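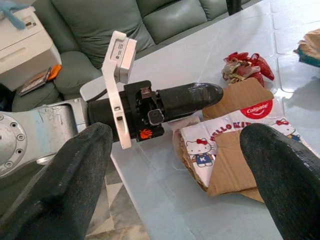 *Green gripper fingers and a second arm, seen from close in.*

# The Pulby folding reading booth

A desktop sound booth for people who read books aloud for money, or for less money than that.

The Pulby is made by Clotex, who spent years lining horse trailers before they discovered authors. It stands on an ordinary desk, opens like a fire screen and surrounds your head and your microphone with thick grey felt. You put the manuscript in the middle, close the wings as far as your shoulders allow, and read your novel to a wall. Many writers will find this familiar.

**Price:** $346, felt included
**Panels:** 6, hinged, with a separate lid
**Inside depth:** 37 cm
**Colour:** grey, or a green that Clotex calls Moss and everybody else calls billiards
**Power:** none
**In stock:** yes, in grey. Moss is expected in October.

## What it does

It takes the room out of your recording. A spare bedroom has a sound, mostly of its own hard walls, and listeners hear it as a sort of bathroom quality that gets worse every time you say something dramatic. The Pulby soaks up enough of that to get a chapter past a publisher's technical check, provided you keep the microphone inside the booth and your mouth pointed at it.

It does not keep noise out. Please read that sentence again before you order. A leaf blower will come through the Pulby as if the Pulby were a nice idea. So will a dog, a furnace, a teenager on the stairs, or the man two doors down who is always cutting a single plank. We get a steady trickle of returns from buyers who thought a booth was a booth. If noise is your trouble, you want a closet full of winter coats, and you probably own one already.

## Who buys it

Mostly authors with a small press behind them. The press has sold the audio rights to itself, looked at the cost of a studio and a trained actor, and then looked at the author. The author once did a reading at a library and was told they had a lovely voice. A contract follows.

We also sell to poets, who use it for short periods, and to translators, who tend to be very good readers and are hardly ever asked. A few go to professional narrators as a travel rig. Professionals write the politest complaints.

The Claverel imprint uses Pulbys for its backlist project, which means recording 200 old titles with whichever authors can be found and talked into it. Their production office has been kind enough to tell us everything wrong with the booth. Most of what follows comes from them, with the swearing removed.

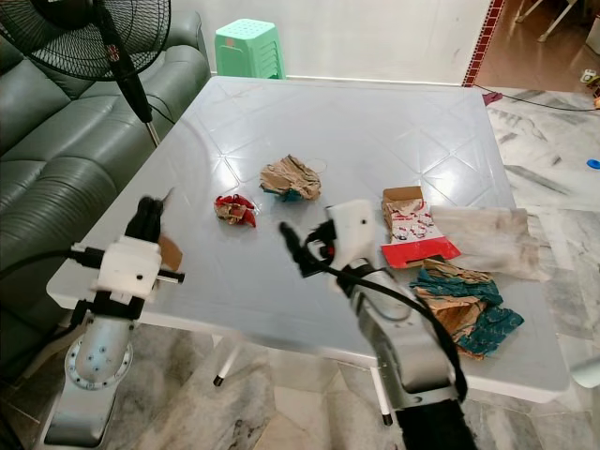
**Rowena Pascall-Dyer**

I write the equipment pages here, and I've recorded two of my own books in a Pulby, one well. So you can take the rest of this as coming from somebody with felt in her hair.

## Setting it up

Stand the folded booth on the desk with the logo facing away from you. The hinges only open one way. They'll let you believe otherwise for quite a long time, and then there is a noise.

Open the centre pair first, then the wings. Set the lid on last, felt side down. There's a notch at the back for the microphone cable, and if you forget it you'll have to lift the lid off again with the mic already in place, which is how most people learn that their mic stand is top-heavy.

Keep the booth a forearm's length from the wall. Put a folded towel under the front edge of your script. Turn the desk so that a curtain or a full bookcase is behind your back, as the open side of the booth is where the room sneaks in. Bookcases work better if the books are different sizes. Anybody who has arranged theirs by height may wish to go through a private struggle at this point.

Give the felt a day or two out of the packaging. It has a smell. Clotex describe it as wool. I would say it's more the memory of a sheep.

## Reading inside it

The booth is small and your own voice comes back at you close and dry. For the first half hour you will hate it. You'll hear your mouth clicking, and the little intake before every line of dialogue, and the fact that you pronounce "particularly" with three syllables. Carry on. Drink water, eat a piece of green apple, and stay away from milk.

Read a bit slower than feels decent. New readers race, and then they get to the sad part and slow to a crawl so the listener will know it's the sad part. The listener knows. Hold the same pace through both and let the sentences do the work they were hired for.

Accents: don't. If you wrote a Glaswegian into chapter four, you have some decisions to make, and the booth can't help you. A slight change of pitch and a bit of attitude is plenty. Claverel's standing advice to its authors is to read all the characters as yourself in different moods, and I have not heard anything better on the subject.

When you fluff a line, stop, breathe, go back to the start of the sentence and say it again. Leave the recorder running. Clap once, inside the booth, so the spike shows up when you edit. Don't apologise to the microphone. Somebody has to cut all of that out, and it's usually you, at night, listening to yourself say sorry.

## The Tawhiri stand

Sold separately, and I'd get it. The Tawhiri is a low slanted script rest that fits inside the Pulby and holds a tablet or two loose pages side by side. Without it you'll be looking down, and looking down squashes the throat and gives you what our sound person calls "minister at a graveside".

The stand has a rubber lip, so pages can be slid off without rattling. Printed scripts should be single-sided and unstapled. If you use a tablet, turn off everything that pings and then ask someone to message you, because there is always one more thing that pings.

It fits the Pulby and nothing else in our range. We've tried.

## Things people ask us

**Will it hold a large microphone?** It'll hold most side-address mics on a short desk stand. A boom arm can come in from the open side, but clamp it to something other than the desk you're leaning on. Elbows are louder than you think.

**Can I record two people in it?** Only if they're married or don't mind the implication. For dialogue or an interview with the author, use two booths and two mics, back to back.

**Does it come with software?** No. It's felt.

**Can I wash the felt?** Vacuum it with the brush head on low. Coffee will come out with cold water and patience, and then you'll have to wait a good while for it to dry before you read in there again. Red wine stays. Several of our demo units have a past.

**Is it hot?** Yes. There's a lid on it and you're breathing into it. Record in the morning, take breaks between chapters, and leave the lid off while you rest. A tablet on full brightness makes it worse.

**Will it make me sound like a professional narrator?** It'll make you sound like yourself in a smaller room. I've heard some wonderful recordings done that way. I've also heard a nine-hour family saga read by a man who was plainly being timed.

**My publisher says the noise floor is too high. Is that the booth?** Nearly always it's a computer fan. Put the laptop outside the room and run a longer cable. If it's still too high, unplug the fridge, and put your car keys in the fridge so you remember to plug it in again. I've recommended this trick for years and have only once lost a lasagna.

**Do you rent them?** We do, by the month. Rentals come in grey, with the Tawhiri included. A first novel of ordinary length takes most people a month if they read on most mornings and have no small children. Rent can be put toward buying it. Roughly speaking, that's what happens to anybody with a trilogy.

## Faults we know about

The left wing hinge squeaks on some units. A bit of candle wax cures it. Clotex say it has been fixed at the factory and they have been saying so since I started here.

The lid sags slightly in the middle once it's had a summer. Flip the stiffening board over and it sags the other way for a while.

Moss sheds. It isn't much, but if you record in a black sweater you'll come out looking like you've been lying on a lawn.

The carry bag is a fine bag with a poor zipper. It'll survive being put in the back of a car. I wouldn't check it on a plane. The strap is meant for someone taller than me and possibly taller than you.

## In the box

Booth, lid, stiffening board, carry bag, one spare strip of felt and a printed guide. The guide was translated by somebody in a hurry and tells you to "address the wool with confidence". We asked Clotex to leave it in.

## Shipping and returns

Ships flat. The box is wide and awkward and won't go through a mail slot or, in my building, the front door with the screen still on. Returns are accepted on unused booths with the felt clean. Used booths can come back for a partial refund, and we sell them on as seconds. Check the seconds page before you pay full price, particularly in the weeks after a big writing festival, when a lot of plans get revised.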